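2024-07-22
Duarte Caldeira, Olga Prata and Vasco Serrano

Keeping a shared work table usable: surface marks and pens

The main table in the Godcombe workroom is used by several groups, and by the middle of the semester each group had its own idea of what a tidy table was. Some people wiped it. Some put the pens back in their cup and left everything else. Our project was to write a short pack-up routine for the table, try it, and see whether the groups kept to it.

We left the shelf and the floor out of the trial. Both need work, mostly with cables, but they are used by people who never work at the table and we did not have time to ask all of them.

1. The surface

The top is a plain brown board with a matte finish. A matte top is easy on the eyes under the ceiling lights but it holds on to smudges, and it was hard for us to tell a smudge from a scuff without rubbing it. In May we agreed on three words for the log. A smudge comes off with a damp cloth. A scuff does not. A speck is anything small and light that can be brushed away by hand. The log ended up with 77 entries, most of them smudges near the front edge where people lean.

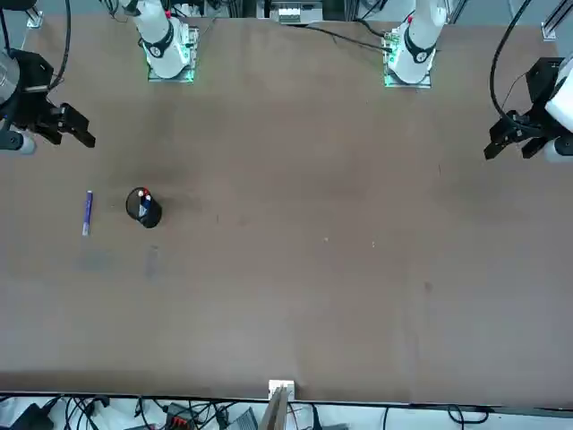

Figure 1. The tabletop, with smudges and scuffs.

We compared two cleaners. The first was water with a little dish soap, and the second was a spray called Upadhyay that was already in the cupboard. The spray was quicker on ink but left a dull film if it was not wiped twice. Soapy water took longer and left nothing behind that we could find. We chose the soapy water. A squeeze of soap in 600 mL was enough for a full wipe, and we wrote that on the bottle.

The scuffs stayed. Vasco wanted to try a furniture wax on one corner, but the technician, Wilson Villca, asked us to leave the finish alone, so we only recorded where they were.

2. Pens and markers

The pens live in a small black cup. It is light, and with pens in it the weight sits high, so it does not take much to tip it. We tried a heavier cup from the Skavport range for a week. It stayed upright but it was wide enough that people used it for screws and tape as well, and then the pens were hard to get out. We went back to the black one.

Markers were a different problem. They get used in the middle of a job and put down wherever the hand happens to be. A marker left on the table is in the way of the next person, and if the cap is not pushed on properly it dries out. Our first rule was that every marker had to go back in the cup straight after use.

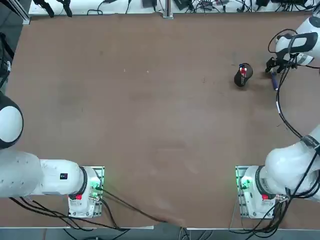
It was a poor rule and we dropped it after four sessions. If you need the same marker again two minutes later, walking it back to the cup feels silly, and people stopped doing it. The second version said one marker could stay out during a session as long as it was capped, and it had to be in the cup at pack-up. Groups kept to that much better. Olga timed the pack-ups under the second rule and they came to 143 minutes altogether across the trial, including wiping.

3. The pack-up routine

The final version fits on one card:

Pens and markers in the cup, caps on.
Cup at the back on the right.
Brush off specks by hand.
Wipe from the back of the table to the front with soapy water.
Write down any new scuff.
Look at the chair before leaving.

The last line was added late. The table was often in good order while the things that had been on it had been moved to the seat of the office chair behind it. Trays and bowls in particular ended up there. We talked about a small Skastell trolley for these, but there was no money for one this year, and we are not sure people would use it when the chair is closer.

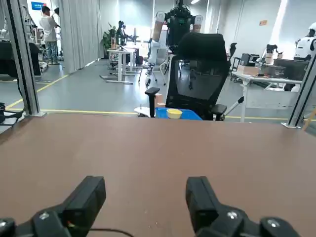 Américo Nogueira, reading our draft, thought the line about the chair was too weak and should say plainly that nothing is to be left on the seat. He also asked why a bowl needed to be in the workroom at all when there are drawers for small parts. We have changed the wording on the card. We did not have an answer about the bowls, except that they are easier to tip small parts into than a drawer.

4. What we would change

The log took too long to fill in. A sketch of the table with the scuffs pencilled on it would have done the same job, and anyone could have added to it. We should also have asked the evening group earlier. They did not see the card until the second rule was in place, so their sessions are missing from the first half of the results.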